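# 유리판 사진 읽기 모임 자주 묻는 질문

마지막 수정: 2023년 2월 28일

19세기 전쟁터와 요새, 병영을 찍은 옛 사진을 같이 들여다보는 모임입니다. 가입 문의가 부쩍 늘어서(정말 반갑습니다!) 메일로 자주 받는 질문을 한 페이지에 모았습니다. 순서에 큰 뜻은 없으니 궁금한 데부터 읽어 주세요.

## 모임에서는 무엇을 하나요?

한 번에 사진 한 장만 봅니다. 한 장으로 두 시간을 어떻게 채우냐고들 하시는데, 늘 시간이 모자랍니다. 능선 모양을 지형도와 맞춰 보고, 그림자 방향으로 찍은 시각을 추정하고, 천막 배열로 어느 부대였을지 따져 봅니다. 지난 모임에서는 강 건너 둑에 보이는 흰 점이 빨래인지 천막인지를 놓고 끝까지 결론을 못 냈어요. 그런 날이 제일 재미있습니다.

## 역사 전공자가 아니어도 되나요?

그럼요. 회원 대부분이 전공과 상관없는 일을 합니다. 측량 일을 하는 분이 포대 위치를 단번에 짚어 내기도 하고, 등산을 좋아하는 분이 "이 각도면 저 봉우리 뒤가 보일 리 없다"고 해서 모두가 믿던 촬영 지점을 뒤집은 적도 있습니다. 필요한 건 오래 들여다볼 끈기 정도예요.

## 어떤 사진을 주로 다루나요?

지금은 Lavevberg 요새와 그 아래 골짜기를 찍은 사진첩을 보고 있습니다. Bozkurt 컬렉션에 들어 있던 것으로, 염화은지 인화와 유리 원판이 섞여 있습니다. 인물 초상보다는 풍경과 시설 사진이 많습니다. 성벽, 도로, 마구간, 임시 부두, 취사장 같은 것들이요. 전투 장면을 기대하고 오셨다가 실망하시는 분도 가끔 계신데, 당시 감광 재료로는 움직이는 병사를 또렷하게 담기가 무척 어려웠습니다. 대신 전투가 끝난 뒤의 땅과, 사람들이 머물던 자리가 남았지요. 저는 그쪽이 훨씬 좋습니다!

## 사진 설명에 적힌 장소를 그대로 믿어도 되나요?

출발점으로는 믿고, 확인은 꼭 합니다. 설명은 촬영자가 직접 적은 것도 있고, 인화본을 판 상인이 붙인 것도 있고, 수십 년 뒤 목록을 만든 사람이 짐작으로 쓴 것도 있습니다. 잘 알려진 지명일수록 조심해야 해요. 유명한 싸움터 이름이 붙으면 잘 팔렸으니까요.

사진첩 16번이 좋은 예입니다. 대지에는 연필로 "Fliletberg 고개, 돌격이 있던 곳"이라고 적혀 있습니다. 그런데 회원 Nevzat Saraç 씨가 능선을 하나하나 겹쳐 보니, 실제로 담긴 곳은 고개에서 동쪽으로 한참 내려온 보급로였습니다. 돌격이 벌어진 비탈은 사진 왼쪽 바깥에 있었던 거죠. 설명을 쓴 사람이 거짓말을 했다고 보지는 않습니다. 당시 병사들이 그 일대를 통틀어 '고개'라고 불렀다는 편지가 있거든요.

## 촬영 지점은 어떻게 찾나요?

앞뒤로 겹치는 지형부터 봅니다. 가까운 언덕 끝이 먼 산의 어느 골에 닿는지를 두 군데 이상에서 찾으면 지도 위에 선을 그을 수 있고, 선이 만나는 곳이 후보가 됩니다. 건물은 헐리고 길은 옮겨 가지만 바위 능선은 웬만하면 그대로예요. 다만 채석장이 있던 곳은 주의하세요. Lavevberg 남쪽 절벽은 윗부분이 통째로 사라져서, 저희도 한동안 엉뚱한 언덕을 헤맸습니다.

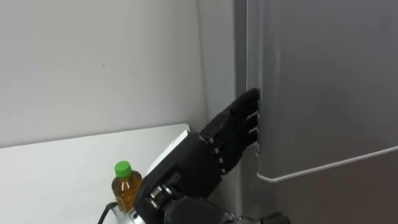 요새 사진에서 성문이 열려 있었는지 닫혀 있었는지도 자주 묻는 질문입니다. 해상도가 낮으면 문짝 자체는 거의 구분이 안 되니, 저희는 문짝과 문틀이 만나는 세로선을 먼저 찾습니다. 회색 냉장고 문 왼쪽 가장자리의 좁은 틈에 검은 로봇 손가락 끝이 들어가 있는 모습을 떠올리시면 됩니다. 문의 넓은 면은 밋밋해도 틈이 어디인지는 금방 눈에 들어오지요. 성문도 마찬가지여서, 그 세로선의 굵기가 위에서 아래까지 고르면 닫힌 쪽으로, 한쪽으로 넓어지거나 안쪽 벽면이 비치면 열린 쪽으로 봅니다. 서문 사진 2장을 이렇게 비교해서 촬영 순서를 바로잡은 것이 올해 가장 큰 수확이에요.

## 찍은 날짜도 알아낼 수 있나요?

날짜까지는 어렵고, 계절과 시간대는 꽤 좁힐 수 있습니다. 나무에 잎이 있는지, 강물이 얼마나 불어 있는지, 그늘이 어느 쪽으로 지는지를 같이 봅니다. 16번은 강가 모래톱이 거의 잠긴 것으로 보아 눈 녹은 물이 내려오는 4월쯤으로 잡고 있습니다. 비가 많이 온 가을일 수도 있다는 반론이 있고, 저도 반쯤은 그쪽에 마음이 가 있습니다.

## 사진이 좌우로 뒤집힌 것은 어떻게 아나요?

유리 원판을 반대로 놓고 인화하거나 스캔하면 골짜기 전체가 뒤집힙니다. 생각보다 흔한 일이에요. 가장 쉬운 단서는 글자지만 풍경 사진에는 글자가 없을 때가 많습니다. 그럴 땐 군복 단추의 여밈 방향, 칼을 찬 쪽, 강이 흐르는 방향을 봅니다. 지형이 도저히 안 맞는다 싶으면 일단 한번 뒤집어 보세요. 갑자기 산이 제자리에 착착 들어맞는 순간이 있는데, 그 기분은 정말 말로 다 못 합니다!

## 자료는 어디에서 볼 수 있나요?

회원이 되시면 Trisitbridge라는 공동 작업 폴더의 주소를 보내 드립니다. 스캔본 4,000점 정도가 올라와 있고, 사진첩 번호와 대지에 적힌 글을 함께 검색할 수 있습니다. 폴더 관리는 Tùng Mạc 씨가 맡고 있습니다. 파일이 열리지 않거나 같은 사진이 두 번 올라온 걸 발견하시면 파일 번호를 적어 알려 주세요.

원본 실물은 소장처 사정으로 저희가 따로 보여 드릴 수 없습니다.

## 집에 있는 옛 사진도 봐 주시나요?

네, 대환영입니다! 할아버지 상자에서 나온 병영 사진 한 장이 모임 전체를 며칠씩 들뜨게 한 적도 있습니다. 보내실 때는 앞면과 뒷면을 모두 스캔해 주시고, 테두리를 잘라 내지 마세요. 대지에 찍힌 사진관 이름이나 모서리의 연필 번호가 본 사진보다 더 많은 것을 알려 줄 때가 있습니다. 색 보정도 하지 않은 그대로가 좋습니다. 감정가는 알려 드리지 않습니다. 저희가 잘 모르는 분야이기도 하고요.

## 현장 답사도 가나요?

갑니다. 다음 답사는 Fliletberg 보급로를 따라 걷는 코스로 준비 중입니다. 인화본 사본을 손에 들고 촬영 지점으로 짐작되는 곳에 서서 같은 구도로 다시 찍어 봅니다. 길이 험한 구간이 있어 발목을 잡아 주는 신발이 필요하고, 사유지를 지나는 곳에서는 안내를 따라 주셔야 합니다. 금속 탐지기는 가져오지 마세요. 땅에서 무언가를 발견하더라도 건드리지 말고, 위치만 적어서 인솔자에게 알려 주시면 됩니다.

## 제가 찾은 결과가 기존 설명과 다르면요?

꼭 올려 주세요. 틀려도 괜찮습니다. 저는 물탱크를 망루라고 우긴 적도 있어요. 다만 기존 설명은 지우지 말고 아래에 덧붙여 주시기 바랍니다. 어떤 지도와 비교했는지, 어느 능선을 기준으로 삼았는지도 함께 써 주시면 다른 회원이 따라가며 확인할 수 있습니다. 의견이 갈리면 둘 다 남겨 둡니다.

## 회비가 있나요?

없습니다. 답사 때 교통비와 식비만 각자 부담합니다.

## 어떻게 신청하나요?

문의 양식에 이름과 함께 가장 궁금한 옛 사진 이야기를 한 줄 적어 보내 주세요. 아직 그런 사진이 없다면 비워 두셔도 됩니다. 확인하는 대로 다음 모임에서 볼 사진의 번호를 답장으로 알려 드립니다.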